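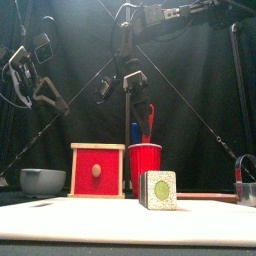 Bożena Zawadzka wrote in to ask whether the Tamano swap shelf will take garden seeds again this June. It will. Last year 1,009 packets passed through, and almost all of them found a home.

Please write the plant name and the year on each packet. Seeds older than 2 years can go in the basket marked "try your luck" - beans and squash often still come up. Tomatoes saved from hybrid plants are best kept at home.
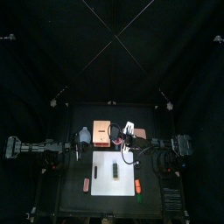
One reader wanted to know if potatoes and garlic are allowed. Garlic is fine. Potatoes are not, as they can carry blight from one yard to the next.

The shelf is in the front hall at Fesetora, next to the coat rack, and is open from 10 in the morning until dusk. Take up to 13 packets per household. You don't have to bring any to take some. Spare envelopes are in the drawer under the shelf - please leave the pen there too.

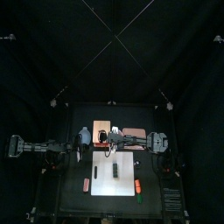 *Two arms over a black table.*

Seedlings in pots can be left on the side porch from the middle of the month.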